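Katherine Palomino
Jun 5, 2018
A few of you asked why the paper room at Stavside had a chair across the door last week, and I promised I'd write it up once I'd calmed down. I've calmed down. This will take a few posts because I can't tell anything short, as my sister will confirm.

For anyone new: we look after the old Rivadeneyra family papers, mostly letters and loose typescripts, and since October we've had a small arm called Clarka that picks up stacks and moves them from the in-tray to the scanner cart. It's slow and a bit fussy and I've grown very fond of it. Please keep that in mind for what follows.

Clarka has a pressure pad on each finger. It closes until the pads say "that's enough" and then it lifts. If the pads disagree by too much it's supposed to stop, back off and beep until one of us comes over. We must have heard that beep 200 times over the winter and I'd got so I could sleep through it.

Well, this time there was no beep. It closed on a stack of typescript, kept on closing, lifted, and swung toward the cart with the whole pile bowed up in the middle like a taco. Then the middle went. Paper all over the floor, and the arm carried on to the cart and very politely set down nothing.

And then it went back for the next one! That's the part that bothers me. I can live with a dropped stack (I've dropped plenty myself, ask Abelardo about the stairs). But it had no idea its fingers were empty, and Wekesa had already crouched down to gather up the pages, right inside the reach of the thing.

Wekesa is fine. I should have put that first, sorry. The arm came down on the in-tray maybe a hand's width from his ear. Fidelina was nearest the stop button and she hit it so hard the cover came off, and then we all stood there for a bit and somebody made tea.

Fredy Escobar took the log home and read it that night, bless him. The left pad had been sending the same value, 408, for 2000 readings in a row. Never moved once. A real pad wobbles even when it's touching air, so a flat line like that should have been a giant red flag.

The software only checked whether the number was in the allowed range, and 408 is. So as far as Clarka knew it had a lovely gentle hold on one side the whole time, and it used that same number to decide it was still carrying something. One stuck pad fooled both checks.

I wrote to Cirneck, who make the fingers, and they were decent about it. They think a cable got pinched at the wrist and they're sending a new one. Fredy is adding a check for readings that don't change, and a second look with the scale on the cart, so if nothing weighs anything the arm stops and waits for a person.

The other half is on us. We had a rule about pressing stop before anyone reaches in, and we'd all gotten lazy with it, me worst of all. You get used to a machine that beeps when it's unhappy and you start thinking quiet means everything is OK. Abelardo has put yellow tape on the floor now – ugly, crooked, very much welcome – and whoever crosses it presses the button first.

So Clarka is unplugged until the cable's in and we've run it for a good long while on blank paper. Damage for the record: 8 sheets creased, one torn at the corner, all readable. The rest just needed putting back in order, and Fidelina did most of that with a patience I will never have.

Until then all the stacks get moved by hand, which is kinder to the paper and less kind to my wrists. If you're waiting on scans from us, please give it a little longer, and write to me if it's urgent.

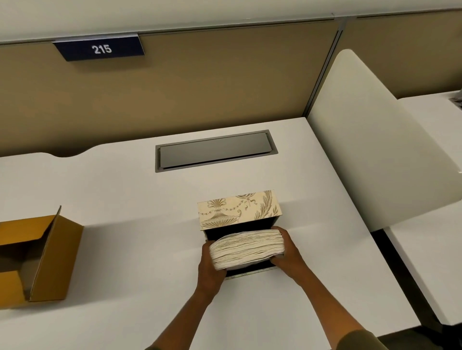 Katherine Palomino
Both hands on the stack, one on each side, like we used to do it. I do love the box with the garland and the little bows on its lid. Will post again when the cable comes.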